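Desktop Teardown and Parts Sorting
Project Report, Computer Hardware Lab
Group 6: Consuelo Bermúdez, Yi-chun Yuen, Akash Nautiyal
Lab supervisor: Alper Sezer
November 3, 2020

1. Purpose

Our group was assigned a used Dell desktop from the Doherty storage room. The task was to open it, identify the main parts, record how they are mounted, and decide which ones should go to the parts shelf. We also had to write down anything that would slow down the next group. The computer is listed in the lab inventory as 2920.

2. Ports and expansion slots

We began with the back of the case, where most of the screws are. The expansion slots have metal brackets held by small round screws, and there are blue plastic retention tabs behind them. Akash drew the slot area in his notebook before we removed anything else.

The USB ports are stacked in metal housings at the back edge of the motherboard. We think the larger housings next to them are for the network, but we still have to check this against the manual. A perforated metal grille is above the USB ports.

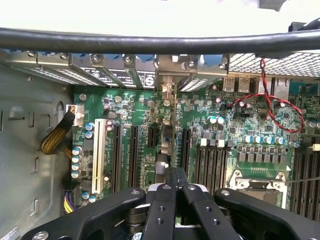
Figure 1. Rear edge of the motherboard with slot brackets, grille and USB ports. The red and black wire pair crosses the board.

The red and black pair was the first thing we marked on our wiring sheet. It loops over a large part of the board and is easy to catch with a sleeve or a screwdriver. Yi-chun suggested tracing each cable by hand before pulling any connector. This took longer than planned, and we used up most of the first session on it.

3. Riser cage and processor area

The riser cage is a light gray plastic bracket with a blue latch handle along the top. It holds a narrow green circuit board upright. We put the cage beside the chassis so that we could compare its connectors with the slots on the motherboard. 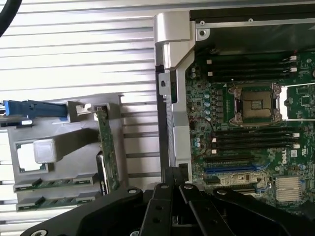

Figure 2. Riser cage at left, open chassis at right. The CPU socket is empty.

The motherboard has two banks of four black DIMM slots with white retention clips. The CPU socket is between them. It has a metal load plate and a long retention lever. We did not touch the pin area, and we recommend that other groups leave it alone too.

4. Results

The riser cage was tagged 2543 and goes to the parts shelf. The motherboard stays in the case until December, when Bautista Arancibia's group will use it for the reassembly unit.

5. Problems and changes

Our wiring sheet had no column for wire color. Consuelo added one after we mixed up 2 entries, and the new version is in the lab folder. We also need more small bags for screws. Ours ended up sharing one cup, so the case screws and slot screws must be sorted again before reassembly.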